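Home Current Issue Archive For Authors Search

Published in February
By the Skiltell hockey performance group

4. Coaching changes during the season and shot quality in minor professional hockey

4.1 Background to the section

The question in this section is narrow. When a club replaces its head coach during the season, does the team take better shots afterward, or does it only appear to because the change usually comes at the end of a bad run? Earlier sections covered goals and points. We turn now to where shots are taken from and how they are created. 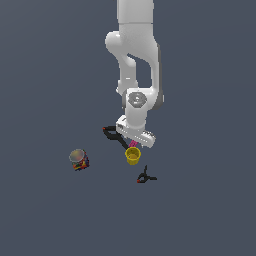
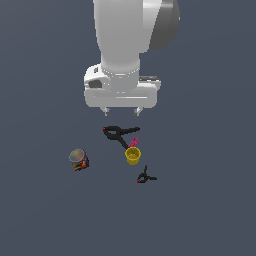 Figure 4. Two simulated views of a white robotic arm against a plain dark gray background.

4.2 Data

The sample is made up of 2489 regular season games for which we had both a full event log and a tagged video file. Games with only one of the two were dropped. Playoff games were left out because the schedule is different, opponents repeat, and very few clubs change coaches once the playoffs have started.

Event logs came through Castis, which stores shot attempts with a location, a shot type, the skaters on the ice and the game clock. Video tagging was done in Shimada. The taggers added three things the logs do not carry: whether the puck crossed the middle of the ice before the shot, whether there was a screen in front of the goaltender, and whether the attack began from a controlled entry. A second tagger worked through a subset of games without seeing the first set of tags. Agreement was good on controlled entries and on passes across the middle. It was weaker on screens, mostly when a defender was standing in front of his own goaltender, and we treat the screen variable with some caution below.

Over the seasons studied there were 30 head coaching changes that took place with at least 15 games remaining. We did not separate firings from resignations. Club announcements are worded in so many ways that we could not sort them reliably. Cases where a coach moved up to the parent club were kept in the sample but marked, as the team losing its coach in this way was often playing well at the time.

For each change we took the 15 games before and the 15 games after. Where the new coach had been an assistant on the same staff, the change was marked as internal. All others were marked as external. Interim coaches were treated the same way as permanent ones if they stayed behind the bench for the full window. Two changes in which the interim coach was himself replaced inside the window were removed before the count given above.

4.3 Comparison group

Teams that change coaches have usually been losing. A team that has been losing for a month will tend to win a little more in the next month whatever the club does. Any before-and-after comparison that ignores this will give the new coach credit for an ordinary rebound.

To deal with the problem we built a comparison group of slumps that did not end in a coaching change. A slump was defined by the points earned over a run of 15 games, measured against what the team had earned up to that point in the season. We found 346 such runs. Many overlapped, with one bad stretch producing several windows that differed by a game or two. After keeping only the lowest window in each stretch, 155 remained.

Each coaching change was then matched to up to four slumps from this group. Matching was done on points in the window, shot share in the window, the number of games left, and whether the parent club had called up more than two regular forwards. The last item matters a good deal at this level. A minor league team can lose its first line overnight and get it back three weeks later, and neither event has anything to do with the coach. We tried matching on defensemen called up as well, but this left several changes with no match at all, and we went back to forwards only.

Coaches promoted to the parent club were matched separately, on record alone, as few of those teams were in a slump.

4.4 Measures

Three measures are used. The first is the share of all unblocked shot attempts taken by the team at even strength. The second is the share of the team's own attempts that come from the inner slot, which we define as the area between the faceoff dots and below the tops of the circles. The third is the share of attempts that follow a pass across the middle of the ice within two seconds.

Power play attempts are reported separately. Several clubs hand the power play to an assistant, and that assistant often stays when the head coach leaves. Including those attempts would blur the result.

Score effects were handled by leaving out even strength play in the third period when either team led by two or more goals. We also ran the models with all even strength play included. The direction of every result was the same, though the estimates were less steady.

4.5 Results

Shot share rose after a coaching change. It also rose in the matched slumps, and by nearly the same amount. The difference between the two groups was small and the interval around it included zero. On this measure we find no sign that changing the coach does more than waiting would have done.

The inner slot share gives a different picture. Teams that changed coaches took a larger part of their attempts from the slot in the second window than in the first. The matched teams did not. The effect showed up within the first five games and held through the rest of the window. It came mostly from a drop in attempts from the points, with only a modest rise in attempts from close range. In other words, the teams were passing up long shots they had been taking a month earlier, and some of those possessions ended without any attempt.

The third measure, attempts after a pass across the middle, moved in the same direction but more slowly. It was flat for the first several games under the new coach and rose after that. This would fit with what coaches say about the order in which they teach things — shot selection can be changed in a meeting, while passing patterns need practice time, and practice time is short in a league where three games in three nights are common.

Screens showed no change in either group. Given the weak tagging agreement we would not read much into that.

Power play attempts showed no consistent pattern. Some clubs improved sharply and some got worse. We looked for a link with the return of called-up forwards and found one, which suggests the personnel on the ice accounts for most of what we see there.

4.6 Internal and external replacements

When the sample is split by type of replacement, the rise in inner slot share is larger for external coaches. Internal replacements show a rise too, but it is closer to that of the matched slumps. Our first thought was that a former assistant keeps more of the old system in place. The entry data give some support to this. Teams with an internal replacement kept almost the same ratio of carried to dumped entries, and teams with an external one carried the puck in more often.

There is another possible reason. Clubs going outside the organization tended to be in deeper trouble, even within the matched sample, and had more room to improve. We added the depth of the slump to the model as a continuous term. The gap between internal and external replacements shrank but did not go away. With a sample of this size we cannot say more than that.

Coaches promoted to the parent club were followed by a small drop in all three measures. The drop was no greater than that seen in their matched teams.

4.7 Checks

The window length was varied from ten games to twenty. Shorter windows gave noisier estimates and the same signs. Longer windows lost several late-season changes and made the rise in passes across the middle look stronger, as would be expected if it takes time to appear.

We repeated the analysis with the slot area drawn slightly wider. Rink tracking at this level depends on the person entering the shot, and some arenas record shots closer to the net than others. Castis applies an arena correction to its locations. We ran the models with the correction and without it. The slot result was present in both versions, a little smaller without.

Dropping each club in turn did not change the main result. One club accounted for three changes over the period, and removing it lowered the estimate for external coaches more than removing any other.

All matching and models were run in Zumer. The settings are given in the appendix with the list of windows used.

4.8 Limits

The study covers the regular season of one level of play. Clubs here exist in large part to develop players for a parent team, and a coach may be judged on things that no shot measure will pick up. A young defenseman who plays twenty minutes a night and makes mistakes can be a success from the point of view of the organization while the team's numbers suffer for it.

We have no data on practices, travel or the health of players who dressed but were not fully fit. Goaltending was set aside entirely. A new coach may settle on one starter where the old one rotated, and this could affect how freely a team plays in front of him. We also cannot see changes made by the same coach in the matched slumps. Some of those teams surely altered their systems too, and to the extent they did, our estimates are on the low side.

Section 5 takes up line combinations, and asks whether the slot result is shared across all four lines or comes from the top six forwards.

Contact the editorial office | Copyright Skiltell | Back to top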